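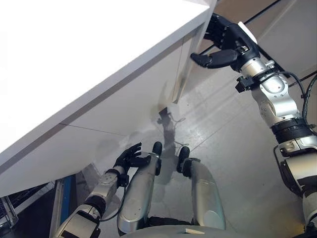 What is in this folder?
Pictures and notes on drinks going between a kitchen counter and a fridge drawer. Cans, a bottle, a white counter, a stainless steel fridge. Plus a notes file per session and one labels file for the lot.

Ketden drinks drawer set – README

Maintained by Imani Mercado. Labels by Tien-fu Hsiao and Shadi Mahasneh. Kitchen is the Erkthorpe one, not the Stovach one. If you want Stovach it's a separate download and the label names don't match, sorry.

Last edit 3/26/21. Next pass over the labels in April.

Size
1,966 stills total. 794 of them have full labels, the rest only have a session number and a task name. 18 sessions. Don't split by still, split by session – neighbors look nearly the same and your test numbers will come out too good.

Task names
drawer_load – drinks go from counter into the drawer
drawer_unload – the other way
drawer_tidy – cans already in there, straighten them out
counter_idle – waiting at the counter, nothing being moved

Names are a bit rough. Loading and unloading look the same in a single still, so the task name comes from the session notes and not from the picture. Check the notes before you argue with a label.

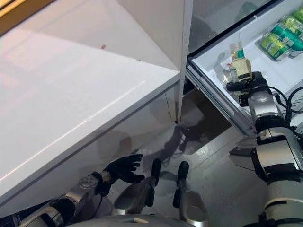

Bottle at the open drawer, four green cans on their sides in the clear tray.

Object labels
can – any drinks can. Color goes in a seperate field. We only use green and teal, and people disagree on which is which, so treat color as soft.
bottle_clear – clear plastic with pale yellow liquid. Contents not labeled. Please don't guess juice or tea or whatever, we had all of those in the first round and had to pull them out again.
drawer – the pull-out fridge compartment, open
tray – clear shallow tray in the drawer
divider – raised white panel on the drawer floor
counter – top surface only. Front panel is counter_front.
floor – self explanatory

Pose field for drinks is lying / upright / held. A held bottle gets held no matter what angle it's at. Cans touching other cans are still labeled one by one. 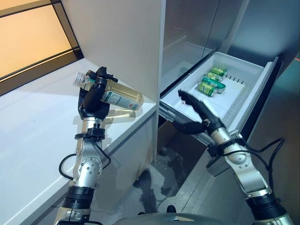
Cans loosely grouped toward the back, bottle held over the counter.

Known problems
- Reflections. The counter is shiny and the fridge doors are worse. Don't label a reflection as an object. Shadi found a bunch of these in session 6 and fixed them, there may be more.
- Small bits on the counter top. Label as debris if you can see it at normal zoom, otherwise skip.
- Printed text on bottle labels is mostly too small to read. Text field stays empty, do not fill in from memory.
- Tray edges. Clear plastic on white plastic, hard to see. Outlines there are loose.
- divider and tray got swapped in the early label files. Corrected in the current one, so if yours has no "rev" column get the new one.
- Windows and cabinet panels have no labels at all. Nobody has asked for them yet.

Files
notes/ – one text file per session, plain English, uneven quality
labels.csv – everything
splits/ – train and test by session, made by Pongsak Rattanakul
doucet_names.txt – maps our label names to the Doucet kitchen list, for people who already use that one. Not complete, tray has no match.

Changes
Added counter_idle, those stills used to sit under drawer_tidy.
Dropped the "open drink" label. You can't tell from most angles.
Fixed can color typos (gren, teel).

Using it
Fine for research and class work. Ask Corinne Strickland before putting the stills in anything printed. If you fix labels send the rows back to Imani, whole rows please with the session number, a screenshot is no use to her.

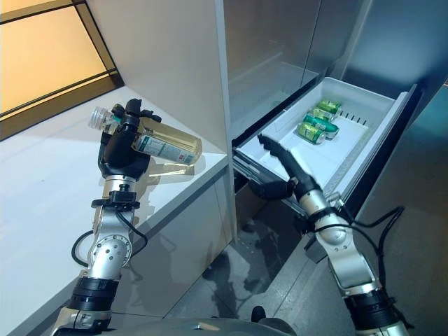
How should a bottle held over the counter be labeled?
Use bottle_clear with pose set to held, then put counter in the nearest surface field. Leave resting surface blank until the bottle is set down.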